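Tuesday, September 8, 2026 – towel folding, right gripper fault

Writing this up before I forget the order of things, because Margareta asked me twice already and I gave her two slightly different versions. Sorry, Margareta.

We were well into the folding set when the right-hand unit started dropping its width reading. The fingers moved fine, you could feel them close on the cloth, but the opening value in the log sat flat for a second or so and then jumped to wherever the fingers had gotten to. Left unit was clean the whole time. I didn't catch it live – I had the preview up and the preview looks perfectly happy when this happens, so I just kept folding like an idiot. Jamila spotted it on her end when she pulled the first 100 episodes and the replay arm yanked a towel clean off the bench. She hit the stop and nothing got hurt, but she was standing closer than I'd like, and we need to talk about that (see below).

The towel jobs seem to bring it out more than the cup jobs did in July. My guess is the wrist angle. For the corner-to-corner fold you come in low from the side with the right hand, and the cable gets pulled around every time you reach across.

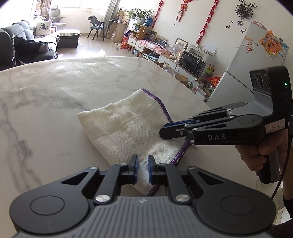

## What I checked

- Swapped the cable for the spare from the Emia box. Fault still there, maybe a bit less often? Not enough runs to say.
- Restarted the logger and dropped the rate from 200 Hz to 100. No change at all, so I put it back.
- Held the gripper still and wiggled the cable right where it enters the housing. Flat line, jump, flat line. Got it every single time!
- Same wiggle on the left unit: nothing.

So I'm pretty sure it's the connector inside the right unit, and the cable just makes it worse. Dilwyn has the small screwdrivers, so I haven't opened it up yet.

## The replay arm

This one bothers me more than the connector. The arm got a jump in the width value and just followed it at full speed, mid-lift. There's supposed to be a limit on that. Anca looked and the limit is in the config but commented out, probably left over from the Trornau demo. It's back in now, and she's adding a check that refuses any file where the width stays frozen for 10 samples while the hand is moving.

Until that's merged, please don't replay anything from today, and stay behind the tape when the arm is powered – yes, for short tests too.

## Still open

- Open the right unit with Dilwyn, photograph the connector before touching it
- Go back through the July files for the same flat spots (800 episodes, ugh, Veronica has a script)
- Order two more spare cables
- Redo the towel set once the right unit is fixed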